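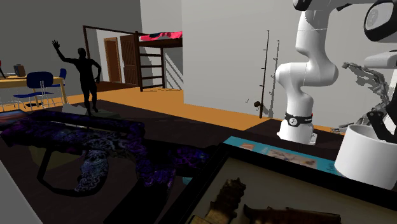
1/ Bon, grande nouvelle : je donne ma maison. Enfin, presque. Le toit, les murs et le pommier sont à vendre à un prix ridicule, et je vous offre ma belle-famille en prime !

2/ Elle est à Jornard, 200 habitants l'hiver, 300 quand les cousins débarquent en août. Boulangerie ouverte le matin, parfois. Vue sur la colline depuis la cuisine — et depuis la salle de bains, vu qu'on n'a jamais posé le rideau.

3/ Mon beau-frère Michalis Petridis habite juste en face. Il passe à 14 h pour le café, sans frapper, et il repart avec mon tournevis. J'en ai racheté un, il l'a aussi.

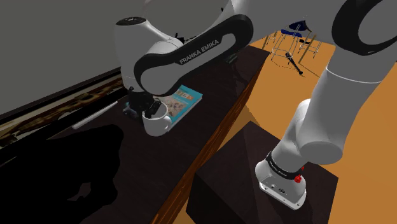 4/ Les travaux à prévoir :
La chaudière (elle chante la nuit, on s'y fait).
Le portail, qui ferme si on le soulève un peu.
Compter 3000 euros pour la gouttière, d'après Gil-soo Joo, qui a fait celle de ma mère à Metau et que je recommande les yeux fermés.

5/ On me demande pourquoi on part. Ma femme a trouvé un poste à Prorbridge, il y pleut tout le temps, et moi j'ai dit oui en moins d'une minute. Michalis boude depuis.

6/ Visites le matin de préférence, avant le café donc. Écrivez-moi en privé, et si vous avez un tournevis, gardez-le dans la voiture !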